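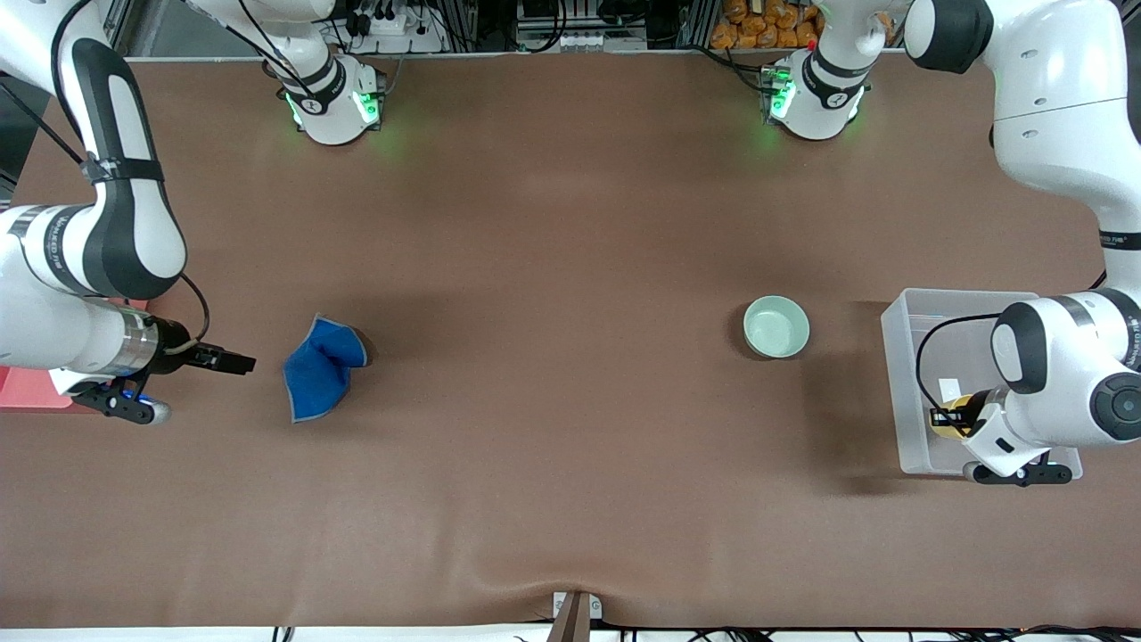 Blue cloth and green bowl on a brown tabletop

Home | Talks | Handouts | Contact

Speaker notes: Mending as a Habit
Silvana Queiroz, Amunley Library evening series

Start once the chairs settle. Thank Radwa for the tea and for letting us run over last time (we will try to be good tonight!).

Open with my grandmother's sheets. She turned them sides to middle when the centers wore thin, which means cutting down the length, joining the outer edges, and hemming the new sides. Ask who has slept on a sheet with a seam down the center. There are always a few hands, and they usually want to tell you about it, so let them.

Then the pile. Most of us have one, in a drawer or on that chair in the bedroom, and mine had 13 things in it when I finally sat down in January. I did the easy ones first, buttons mostly, and I do recommend that, because by the third button your hands have remembered what they're doing and a torn pocket doesn't seem so bad.

Slow down for thread. Cotton on cotton, a length from fingertips to elbow, no longer, or you'll spend the evening in knots. Pass around the darning samples Ilse made. The gray sock is the good one. Mine is the other one.

Patches: cut bigger than you think, round the corners, wash the patch fabric first. Tell the story about Ashraf's work pants and the curtain lining if there's time. Keep it short, he may be in the room.

Questions by 8. Someone will ask about zippers. Send them to Aitana, who has more patience than I do.

Last updated: January
Shares 83 | Comments 13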